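I've been the person in my family who fixes everybody's phone since I was about twelve, so when people ask me what Kisberg is, I usually say it's the thing I wish I'd had for all those years. It's a small app for your old Android phone. The one in the drawer!

# Kisberg for Android

**Keeps a phone useful after the updates stop.**

Hi, I'm Marisol Yazzie. I wrote most of Kisberg at my kitchen table, and then Nghĩa Hà joined me and rewrote the parts that were slow (he was very polite about it). We're a two-person shop called Drullthorpe, and this is our only product.

You know how it goes. You buy a phone, it's great, and then one day the maker quits sending system updates. The phone still turns on, the screen's still nice, but you have no idea which apps are safe to keep on it or which ones quietly stopped getting fixes. Kisberg looks at what's installed, tells you in plain words what's stale, and helps you turn the phone into something smaller and simpler that you can keep using.

## What it does

When you first open it, Kisberg runs a checkup. On my own test phone that takes under a minute, and on a really packed one you might have time to pour a coffee. You end up with a list sorted into groups: fine, old but harmless, and please look at this. Tap any app and you get the version you have, when it was last changed, what it's allowed to touch (contacts, microphone, location, all that), and what I'd do if it were my phone.

Then there are the modes. I love the modes! There are 5 of them right now:

- **Music player.** Strips the home screen down to your music and podcast apps and turns off the rest of the noise.
- **Kitchen screen.** Big clock, big timers, recipes, and the display stays awake while it's plugged in.
- **Kid phone.** Only the apps you pick. Settings sit behind a PIN.
- **Travel spare.** Offline maps, a copy of your tickets, emergency contacts on the lock screen.
- **Plain phone.** Calls, texts, camera, done.

You can switch between them whenever you like, and going back to normal puts your home screen back the way it was. We don't delete anything unless you tell us to. I'm a little fussy about that one, having once wiped my mother's photos with somebody else's "cleaner" app. She's forgiven me, mostly.

## What it doesn't do

Kisberg can't install a newer version of Android. I get this question every week, and I understand why, but that's a different kind of software and it usually means unlocking the phone. It isn't an antivirus either. And if the battery is swelling or the back is lifting, please stop using the phone and take it somewhere that handles battery recycling. No app is going to help with that.

## Which phones it runs on

Android 8 or later, with 80 MB of free space. We keep a shelf of 13 phones for testing, and every release goes through all of them before you see it. A tablet will work too, although Kitchen Screen looks a bit stretched on the really wide ones. Nghĩa is on it.

There's no iPhone version, and I don't have one planned. Sorry!

## Privacy, the short version

The checkup happens on the phone. Once a day the app fetches a fresh copy of our app notes, a small file that's the same for everyone, and compares it with what you have right there on your device. Your list of apps doesn't get sent to us. There's no account and no ads. If something crashes, you'll be asked whether you want to send a report, and you can read the whole thing first.

## Price

The checkup is free and stays free. The modes are a one-time purchase of $5 and cover every phone signed in to the same Play account. If you don't like it, write to me and I'll refund you, even if the Play window has closed.

## From people who use it

> "Set up Travel Spare the night before a trip and ended up using it for the whole week. The emergency contacts thing is so simple, I don't know why my regular phone makes it hard." (Delphine Achterberg)

> "Kid Phone works. My son has tried to get out of it and he's better at phones than I am. Wish there was a bedtime setting." (Hollis Lindgren)

Bedtime is coming, Hollis! It's in the beta now.

## What's new: the Cabanatuan release

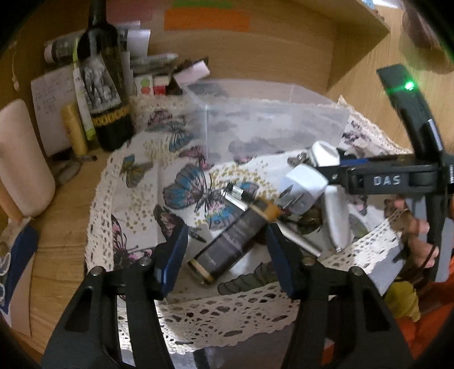
*2 min read*

We name our bigger releases after places one of us has spent time in, and Cabanatuan is the October one. The main change is that the checkup now remembers. Run it again later and it'll show you only what's different since last time, so you don't have to scroll past the same old calculator app forever.

Also in this one:

- Kitchen Screen timers can have names. I've been running "rice" and "other rice" all month.
- The font size setting finally reaches the permission pages.
- Fixed a bug where Music Player mode forgot your Bluetooth speaker after a restart. Thanks to Rafferty Haverford, who sent the clearest bug report I've ever received.
- App notes download in the background and don't hold up the first screen anymore.

One known problem: on a few older phones the lock screen contacts show up twice. It's harmless, just ugly, and the fix goes out on Thursday with the next small update.

To get the release, open the Play Store, search for Kisberg and tap Update. If you don't see the button, your phone probably grabbed it already. The version name is at the bottom of the app's About page.

Questions go to the Contact link in the app menu. It's me who answers, usually in the evening.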